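Re: [moradi-list] Fultow open day, who went?

Savita Katiyar wrote:
> Did anyone get to the open day in August? Their page says the arm
> "tidies a table unaided". We have 400 covers a night at Limum and
> I'd like to know if it's worth my train fare.

I went, Savita. Keep your money for now.

The arm sorts plastic tableware on a green cloth, bowls into bowls and so on. The talk before it lasted 27 minutes and the slide with 3,101 on it (trial runs, they said) stayed up for most of them. I asked how many of those runs had gone wrong and was told that would be in the write-up. No date for the write-up.

My other grumble is the crockery. It's all bright plastic. I'd have liked to see one wet china plate with gravy on it, or a fork. When I put this to the chap from Cikis he said cutlery was "on the list". He was perfectly pleasant about it.

Two from the session, bowls already nested in both, plate still off on its own to the left:

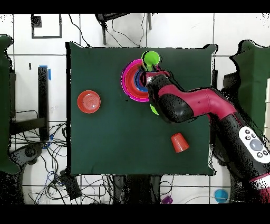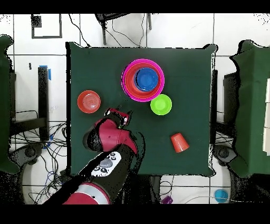 Noemí Huerta has since written to me off-list to say I'm being unfair, that grasping a thin rim is harder than it looks and the Fultow people never claimed to be ready for a kitchen. She thinks Savita should go in person and take her own plates, and has offered her a lift from the station.

Shahab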